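Datasets > Household > Iscombe Tableware Words

Iscombe Tableware Words

A word list of 1,146 names for plates, bowls, cups and table linen, collected from sale catalogues and parish jumble lists. Each row has 4 columns: term, spelling variants, object type and source page. Files are UTF-8, tab separated.

Terms were copied as printed. "Scollop" and "scallop" are kept as variants of one entry, and so are "plaid" and "plad". 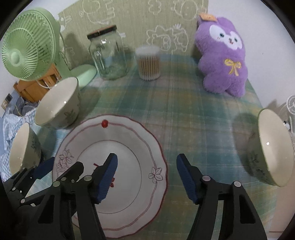 Object types follow the Prokden scheme, cut down to 27 classes. Saucers sold without a cup are classed as plates. Trade names are left out unless they became a common word.

Known problems: page numbers from the Skiso catalogues are wrong after page 100, where the printer restarted the count. Fixes are due in the December release.

Licence: CC BY 4.0.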